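What the Floor Is For

The argument about automation is usually conducted in headcount. A firm buys arms, a certain number of people go or stay, and the difference is published. Headcount is easy to count and says little about the work. At Roltine, where I have spent the last 2 years writing procedures, the number of staff has not moved. The work has.

Before the arms, a kitchen technician at Stumitz handled dishes. Now the same technician, on the same pay grade, decides whether a machine has handled a dish correctly, writes down why it has not, and resets the station. Management describes this as relief from repetition. Resetting is repetition too, with a screen attached.
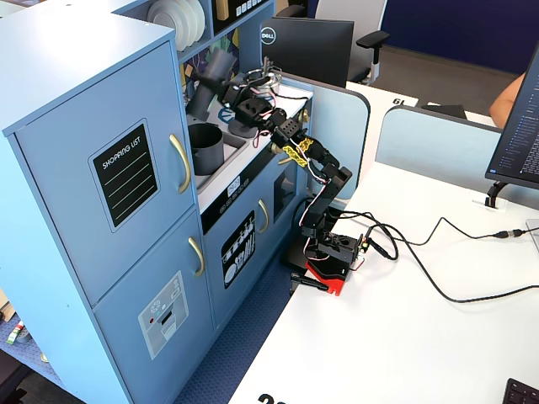 Job titles are the slowest part of any such change. Zdeňka Paulík was hired as a line assistant and still is one on paper, though most of her shift is spent judging attempts on practice rigs and entering the verdicts. Most of what she judges is small. A gripper comes down over a toy sink toward a gray cup and a pot, with a desk and monitors right beside it, and somebody has to say whether the approach was acceptable. That judgment draws on years of washing up for 500 covers a day, and the pay scale has no line for it.

The employer's case deserves a fair statement. Čestmír Kratochvíl, who runs the Lallow program, points out that wrist and shoulder complaints fell after the first year and that his log holds 3,607 attempts without an injury. I accept both points. I would add that the log has no column for attention. Watching a slow machine for a full shift is tiring in a way that our break rules, written for lifting and standing, do not recognize.
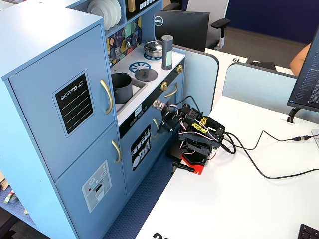
The second change concerns who may stop the work. On a manual line, anyone could put a tray down. On the automated one, a stop is an event with a code, and codes are reviewed. In November the review covered 26 stops, and the people who had made them were asked to justify each one. Stops declined afterward. I do not read that as an improvement in the machines – it is at least as likely that people learned what a stop costs them. 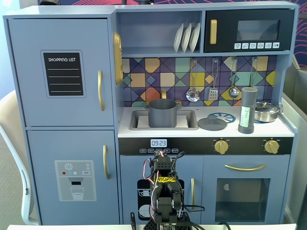
Training is the third change, and the one where the firm still has a choice. Vaněk supplies a manual that covers joints, cables and software, and leaves out kitchens. Yet the rigs are full of kitchen questions, even at toy scale: a pot sitting in the sink on top of something white, its lid or one like it left on the counter over part of a burner. A cook sees an order of work in that arrangement. A technician trained only from the manual sees objects to be located.

My proposal is limited. Put the judging work into the job description and grade it. Set breaks by hours of watching. Let a stop be logged without a name for the first six months of any new station. Each of these can be done under the present agreement, and the next review of the pay scale is the place to start.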